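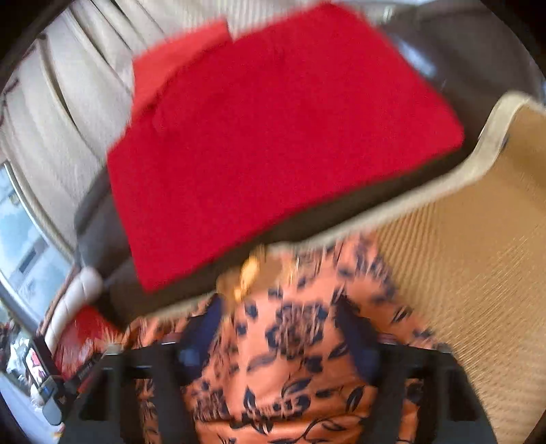

Red fabric, folded, on a dark brown surface.

About Fleltell

Fleltell is a household textile service based in Tekham. We fold, sort and store clothing, throws and loose covers in customers' own homes. Work is carried out in the room where the items are kept, on whatever flat surface is available - a bed, a table or a sofa seat.

Each item is opened out, checked for damage at the seams and folded to a set width. Plain and printed fabrics are stacked separately. Our standard fold is 240 mm wide and is described in the Sæther folding guide, issued to all staff. In the year to December we completed 934 home visits.

Thin printed fabrics take longer than plain ones. They crumple easily and are smoothed by hand before the first fold.

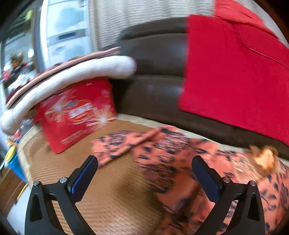

Do you iron items before folding them?
Ironing is a separate service, booked through our Grernotov workshop with 2 working days' notice.

Visits are booked by the half day. Storage boxes are charged at cost and remain with the customer.

Page last updated Wednesday, July 30, 2025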